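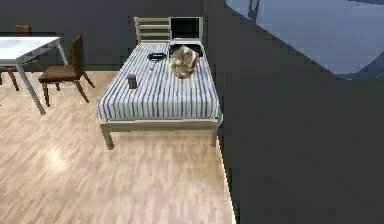
July 23, 2021 - Civville club archive, store room then desk

Rónán Noonan in from 2, left early for the bus. Got through the Poulain box finally. Mostly programs from the cycling club, some fixture cards, one scrapbook with the glue gone brown. Scrapbook NOT to be scanned flat, spine is splitting. Use the cradle.

Numbering: last used was 278. Started the Poulain stuff at the next one. Rónán had penciled his own numbers on the sleeves in January, left those on, put ours top right.

Scanned 40 pages of the 1950s programs before the scanner started banding again. Cleaned the glass, same thing. Turned it off, had lunch, fine after. No idea.

Names on the back of the relay team photo dont match the printed caption in the program. Program has Lemo running last leg, back of photo has Lemo as reserve. Gone with "order uncertain" in the catalog till someone checks the newspaper. Library has it on film, must book the reader.

School visit: Pasora school want the handling box again in the fall. 25 kids. Old leather ball needs a new bag, and the wooden racket should come out altogether, the strings are shedding. Swap in the swim caps?

Tissue nearly out. Also need soft pencils and more of the long enveloppes.

Oral history tapes - side B of the groundsman's one is very faint, try the other deck before giving up on it.

Monday: finish programs, start on ticket stubs, ring library. Key is back on the hook.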